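Checks are back, and what that means for your rail
Speaker notes, Neves small shops evening, Thu 28 May

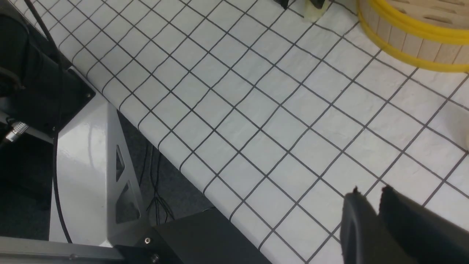

Slide 1. Start with the sales sheet from January. Checks outsold stripes for the first time since I began keeping the sheet. Most of that was shirts, then trousers, then scarves. Dresses hardly moved. Say that early so people don't go home and order dresses.

Slide 2. Three names for three patterns. Customers mix them up and so do suppliers.
Gingham: two colours, even squares, a mid tone where they cross.
Windowpane: thin lines, wide plain squares, usually dark on light or light on dark.
Tartan: several colours, uneven bands, the same order both ways.
Pass the swatches round now. Ask for them back. Last time two went missing.

Slide 3. Scale. A small check reads as a plain colour from across a shop. A big one reads as a pattern from the street. If you only have one window, put the big check in it and keep the small ones on the rail inside.

Slide 4. Matching at the seams. This is where cheap shirts give themselves away. Look at the pocket, the side seam and the front placket. Benvinda Cordeiro has brought two shirts, one from Itetti and one she cut herself. Let her talk for five minutes. She will want ten.

Matching uses more cloth. The bigger the repeat, the more you waste. Ask the maker what the repeat is before you agree a price. If they can't tell you, ask for a sample with a pocket on it.

Slide 5. Order sizes. Nikeo want 200 pieces per pattern. Dovance will do 50 but the price per shirt goes up. For a shop our size I'd take the 50. Salvador Moreira disagrees and can say why at the end. He shares orders with Jaime Figueiredo, so the larger number suits them.

Slide 6. What to put with it. Plain navy, cream, washed denim. Check with check can work if the scales are well apart and one colour is shared. I wouldn't dress a window that way unless somebody on staff wears it well.

Cut slide 7 (history of tartan) if we are running late. We usually are.

Slide 8. Washing. Dark lines on a white ground can bleed. Wash a sample hot before you sell any and keep it behind the till to show people.

Questions. Someone will ask how long it will last. I've ordered for autumn and not for next spring. Bernardo Marinho has the supplier list by the door, and swatches go back to him.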